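Bivby Striped Wool Throw by Dudás

Product code 1153
In stock at our Jarkdale shop and online

The Bivby throw is woven from pure new wool in a plain weave, with a narrow stripe running the full length and a short twisted fringe at both ends. It is the heaviest of the three throws Dudás makes for us and the one we sell most of in winter. On a sofa it covers the back and most of the seat. On a double bed it sits across the bottom third as an extra layer.

Dudás is a small weaving firm in Plosirton. The yarn is dyed before it is woven, so the colour goes right through and the stripe looks the same on both faces. There is no right or wrong side. The wool has a dry, slightly firm feel when new and softens with use. If you find wool scratchy against bare skin, look at the lambswool version instead - it is lighter and costs a little more.

Colours

Oatmeal with charcoal stripe
Moss with cream stripe
Rust with navy stripe
Slate with mustard stripe (back in April)

Each batch of yarn is dyed separately and there can be a slight difference in shade from one batch to the next. If you are buying a pair, please order them together and we will pick two from the same batch. We can't promise a match with a throw bought in an earlier year, but we will post you a yarn sample if you ask.

Details

Material: 100% wool
Weight: almost 800 g
Fringe: 8 cm at each end
Finish: washed and lightly brushed
Made in: Plosirton

Care

Wool doesn't need washing often. Shake the throw outside and hang it somewhere airy overnight, and most smells will go. Small marks can be dabbed with cool water and a clean cloth. For a full wash we suggest dry cleaning, or hand washing in cool water with a wool detergent. Do not wring it. Roll it in a towel to press the water out, then dry it flat and away from radiators. Do not tumble dry.

A new throw sheds a little fluff for the first few weeks. You can pick this off with a clothes brush. If a thread gets pulled, don't cut it - ease it back through to the other face with a blunt needle. Store it clean and folded in a cotton bag during the summer, with cedar if you have trouble with moths.

Delivery and returns

Orders are sent by tracked post in a cardboard box. Collection from the Jarkdale shop is free, and we will email you when your order is ready. Please bring the order number with you.

Unused throws can be returned within our normal returns period, with the label still attached. Yarn samples are not returnable. Throws that have had the fringe shortened or a name tape sewn in at your request can only come back if there is a fault.

Orders placed after noon on 24/12/2021 will go out when the shop reopens in the new year.

Also from Dudás

Bivby cushion cover, same stripe, zip fastening
Bivby lambswool throw, plain colours only
Bivby draught excluder, supplied filled

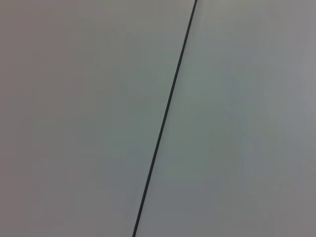
Dark line on pale grey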